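3 min read

Let People Walk to the Store

Koubek Avenue is 24 feet of road with no sidewalk on the east side. I walk it most evenings for milk. In the grass. With a flashlight in September, because the streetlights quit past the Ikport bridge.

The city says a sidewalk is coming. It has said so through 2 mayors. Meanwhile we got a turn lane, a wider turn lane, and a very nice sign about being a walkable community. You can read it from the ditch.
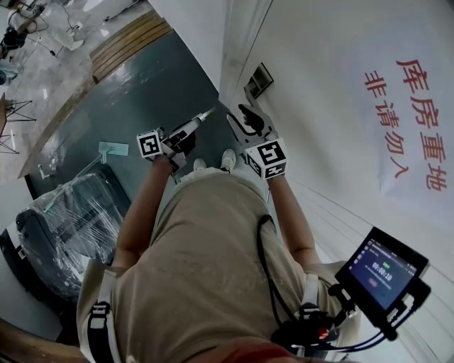
Walking is how a lot of people here get to work, and the city plans as if it's a hobby. Look at who is out there at 6 a.m. on Koubek. Kitchen staff, school aides, the folks from the Arkitley warehouse. People who work with their hands, short sleeves and black gloves, on their feet for a whole shift and then on their feet again to get home. They don't need a wellness campaign. They need concrete, five feet wide, and a curb.

And a crosswalk. The bus lets off on one side and the stores are on the other, so everybody runs for it. I've done it with groceries. I've seen a man do it with a stroller, and I yelled at him, and then felt bad becuase what was he supposed to do? 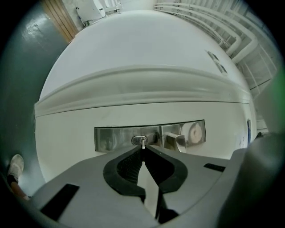 A white chest freezer with a lock on the front.

The corner store matters more than the trail downtown. I like the trail. Took my nephew, saw a heron. But you have to drive to it, park, then walk in a circle - fine on a weekend, no help at all when you're out of eggs.

A petition went to council with 1413 signatures. It got 3 minutes. The the turn lane got a whole evening.

So put Koubek first. Before the banners, before the next study. Paint the crossing now, it's paint. Pour the east side in spring and fix the lights while the trucks are out there.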